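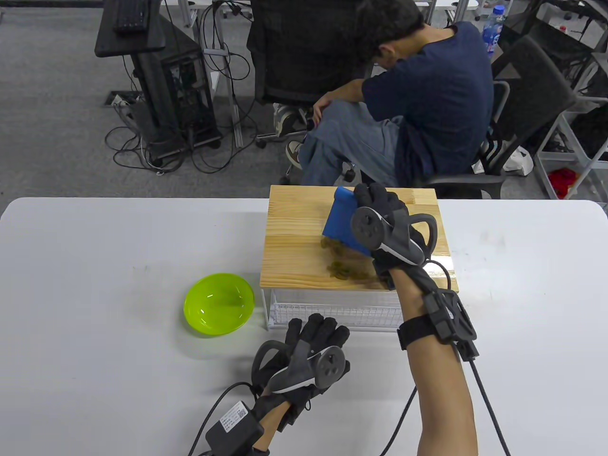 Hi, I'm Estela, and I'm looking for a lettings person. I run Lucero, a small rental agency in Plurstead. We look after 40 homes for their owners, mostly older row houses plus a handful of apartments over the stores on the main street, and I can't keep up with the viewings anymore.

The job is part time to begin with, mornings mostly, and I'd like somebody in place by April. It pays 2,000 a month before tax, plus gas money if you use your own car. If it goes well I'd love to turn it into a full-time spot, but I won't promise that in an ad.

So what would you be doing? Showing people around, first of all. I still do most of the viewings myself and I like them, but some mornings I have two people waiting at opposite ends of town and a third on the phone asking if the yard is big enough for a trampoline. You'd also write the listings (please, no more "charming" for a kitchen you can't open the oven in), check tenants in and out, read meters, and chase the plumber. The check-in report matters a lot to me. I want every scuff on every baseboard written down before the keys change hands, and I want the tenant to get a copy the same day.

You don't need a real estate background. I came to this from a bakery! What I do need is someone who turns up when they said they would, can write a clear email, and doesn't mind stairs — the house on Rirkum Lane has three flights and no elevator, and it seems to come up for rent every year. A driver's license is a must. A second language would be great, as we get a lot of families moving here for work and the lease is a dull read even in your own language.

We use a program called Ralon for keys, repairs and deposits. It's ugly and it's fine. I'll teach you, it takes an afternoon or so.

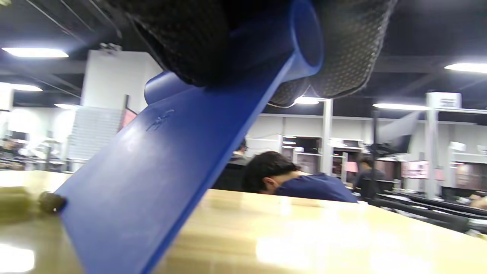 Mārtiņš Luik wrote to me after I put up the first version of this ad: I'd have applied if you'd said something about evenings, because every agency I've talked to says mornings and then calls you at nine at night about a boiler.

Fair point, so let me answer it properly. There is an emergency phone. We take it in turns, one week in 4, and you get an extra 600 for each week you carry it. Most nights it stays quiet. In January it doesn't. If you can't do the phone at all (kids, another job, whatever), tell me up front and we'll see what we can work out. It won't rule you out.

Other things people have asked me: yes, you can bring a dog to the office, but leave it there during viewings. No, we don't charge applicants for a viewing and we never will. Yes, you'd get a discount on our fees if you rent through us.

To apply, send me a few lines about yourself and a listing for the place you live in now, written as if you had to rent it out next week. Half a page is plenty. Tell the truth about the bathroom. I don't need a formal resume, just where you've worked and somebody I can call.

You can also drop it through the door at the office, or come by before noon and ask for Estela Ocampo. I read everything myself and I'll write back either way — give me a week or two if we're in the middle of a move-in.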